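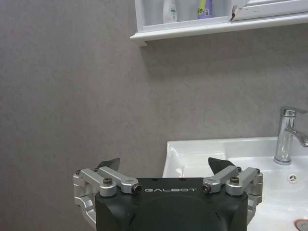

Fig. 1. Wrist view, gripper open, washbasin lower right, shelf above.

Week 4 handout: self-masking and depth cleanup for wrist cameras
Thursday group and evening group, same sheet for both

Read before lab. Bring a laptop with the course repo already built, we lost most of last session to compilers.

Recap from last week. Camera on the wrist, fixed transform to the gripper base (hand-eye calibration, done). Everything in the image is in the camera frame, planner wants the robot base frame. Chain is base -> wrist -> camera. If the chain is wrong the plan is wrong and no amount of filtering fixes it.

Today: what to do with pixels that belong to the robot.

1. Why mask at all

The planner builds an occupancy map from depth. Gripper pixels go in as obstacles. Then the start state is in collision and the planner returns nothing. Classic first-week bug. In Fig. 1 the housing and both linkages take up a good part of the lower half, and the right linkage and housing hide part of the basin. So two separate problems:
- robot pixels must not become obstacles
- what is behind the robot pixels is UNKNOWN, not free

People get the first and forget the second. Masked pixel = no ray update at all. Do not clear along the ray. Do not fill with neighbors.

2. Two kinds of mask

Static: draw once, by hand. Fine for the housing, it never moves relative to the camera. Cheap. Breaks the day somebody bumps the camera mount.

Dynamic: render the URDF at the current joint values, take the silhouette, dilate. Needed for linkages and fingertips, they sweep through the image as the gripper closes. Use the joint state stamped closest to the image, not the latest one. Lag shows up as a thin rim of fake obstacle along the fingertip edge.

Our pipeline: static OR dynamic, then dilate by 4 pixels. More dilation is safer for the map but eats the space between the fingertips, exactly where you want to see the object. Try 4, then 19, look at the differnce.

3. Bad depth

Bathroom scenes are mean. In Fig. 1: chrome faucet, glossy highlights on the basin rim and in the bowl, plain wall. Each fails differently.
- chrome: reflects the surroundings, depth missing or far too deep
- glossy white ceramic: holes at the highlights, patchy bowl
- plain wall: passive stereo has little to match. The fine mottled texture may help at close range, don't count on it
- translucent container on the shelf: depth may land on whatever is behind it

Rule for this course: missing depth is unknown. Unknown is treated as occupied for motion, and as "look again" for grasp selection. Two settings, two config keys, please dont merge them.

For the faucet we fit a cylinder to the valid points and inflate. Ugly but OK. The spout runs out of view on the right so the fit only covers what was seen. Take a second view before planning any reach over the bowl.

4. Planner settings

Tramex is the planner wrapper, Skandus is the map server. Both in the repo. Defaults for lab:
map_resolution_mm: 4
max_ray_cm: 112
min_hits_occupied: 4
replan_limit: 25

Min hits too low = speckle from highlights turns into obstacles. Too high = thin stuff vanishes, shelf lip first.

Collision checks use the full gripper model, linkages included. With the fingers open the linkages stick out past the housing on both sides. A box around the housing only is WRONG and will pass every test in free space.

5. Lab tasks

a) Load the bag, replay with masking off. Save the map. Note the planner error string.
b) Static mask only. Replay through a full close and open. Where does the map go bad?
c) Add the dynamic mask. Shift joint stamps by 25 ms, then by 112 ms. Plot false occupied voxels.
d) Change masked pixels from unknown to free, plan a move to the right at basin height. Simulation only!! Write two lines on what the path does.
e) Optional: replace the cylinder fit with something better.

Hand in: one PDF, maps from a to d, config diff. No screenshots of terminals.

Reading: Dönmez notes, section on ray updates, skip the proofs. Vastik tutorial for the URDF renderer, the install page is out of date, use the script in tools/.

Next week: picking the next view. Bring your unknown maps from (c), they are the input.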